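Specular highlight

A specular highlight is the bright spot or stripe seen on a glossy surface where it reflects a light source toward the viewer. In the Phong model its size is set by an exponent: 10 gives a broad, soft patch, while 1000 gives a small, sharp one. On a sphere the highlight is compact. On a cylinder it stretches along the length. 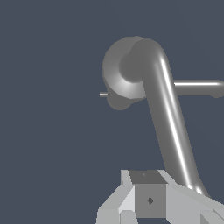
See also

Lambertian reflectance
Gloss (optics)
Fresnel equations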